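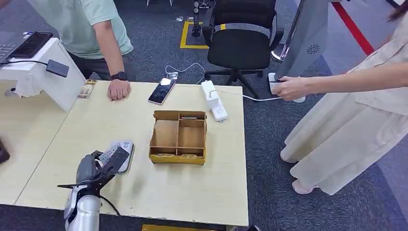
White printed item in the gripper, divider box open on the table.

12/12/2020
By Elspeth MacRitchie

Tanvir asked whether the Lumik sorting demonstrations should be recorded by hand guiding or by remote control. I have now gone through both sets from Kestthorpe and would drop hand guiding for anything that goes into a divider box.

Tanvir Seneviratne wrote:
> The hand-guided runs are quicker to collect and the joint
> traces look cleaner to me. What do we lose if we keep them?
> Also, do you want the approach to the box as a separate
> segment, or one recording from pick to release?

We lose the head view. With a person pushing the arm, their sleeve covers the compartments for most of the approach, and the policy is then trained on pictures it will never get at run time. Clean joint traces don't make up for that. One recording from pick to release, please. Mark the segments afterwards. 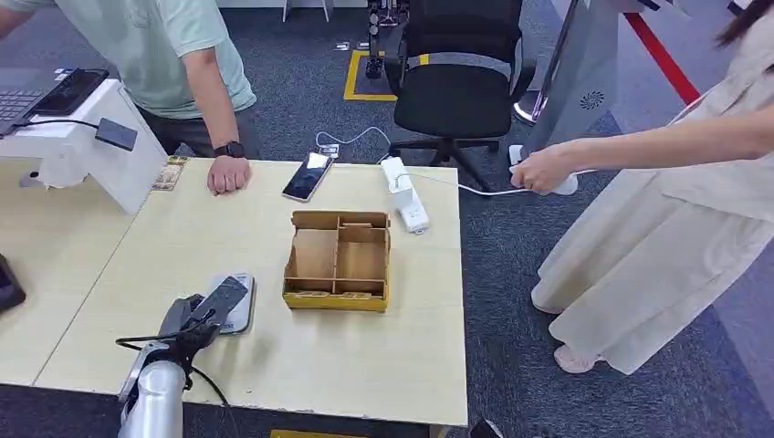 KESTTHORPE, January

The next block starts with the remote control, because it is long and the grasp angle decides which compartments it can go into. Operators should settle the wrist before they cross the cardboard wall. In the current set Rory turns the wrist on the way down and Pichit turns it first, and the model averages the two into something that clips the divider. I prefer Pichit's version. Of the 287 recordings, 27 have the late turn and can be left out of training. Please keep the files.

Latency on the Silby link is still two control cycles. Log the command and the measured pose separately. At present we store only the pose.

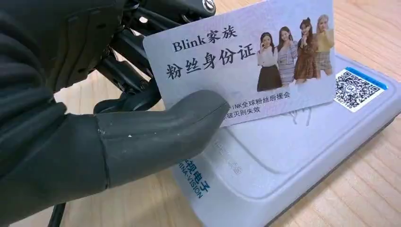

Vol. 2, no. 27

Card on reader is the other task, and it needs its own instructions. The finger presses on the card from above, so a position target alone is a poor label. A millimetre of error in table height changes the contact force a good deal. Thierry's note on the Imrie controller suggests recording the commanded stiffness with each sample, and I would do the same here. Operators should pause after contact before opening the fingers, otherwise the release is hard to find in the trace.

Tanvir, can you send me the wrist camera timestamps for the card runs? The ones in the shared folder stop before the end of the session.

Elspeth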